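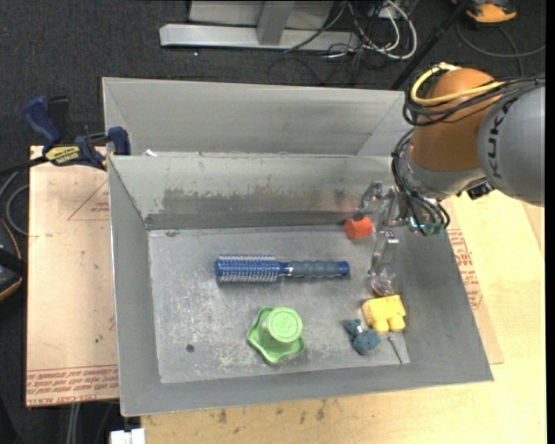 FOR IMMEDIATE RELEASE

Orkerent Opens Planning Service for First-Time Buyers of Picking Robots

LILTPORT, 10/02/2024 -- Orkerent, the equipment rental and advisory firm, is pleased to announce a new planning service for small warehouses, repair shops and returns centers that are thinking about their first robot for picking mixed items out of bins, and that would like some friendly help with the numbers before they sign anything.

The service, called Drirar, starts with a visit. An Orkerent planner spends 2 days on site, looks at what goes into the bins on an ordinary shift, and writes up a budget that covers the whole station: the arm, the gripper, the bins and clamps, the cabling, the floor space and the hours your own people will need to learn it all. The fee is $1375, and it is credited in full toward any rental signed by the end of January.

"People come to us with a price for the arm, and they have usually been very careful about it, and then we sit down together and find that the gripper and the setup time were never in the plan," said Joscha Hinrichs, who heads the planning team at Orkerent. "A hairbrush and a toy block and a little plastic cup all ask for a different kind of grip. I would much sooner have that talk over coffee in the fall than over an invoice in the spring -- and our customers tell us they feel the same way!"

Customers who go on to rent can choose a test station from $2901 a month, with delivery and installation inside the Liltport area included. Those who would like to try their own goods first may send a mixed box to the Seidel workshop, where the team will run picking trials and return a written report along with the items. Orkerent has set aside 4000 square feet at Seidel for this work, and visitors are very welcome to come and watch their own trials.

Bookings for Drirar visits are open now. Businesses of any size may apply, and there is no obligation to rent or buy afterward.

Media and booking inquiries: Joscha Hinrichs, Planning Team, Orkerent, Liltport

###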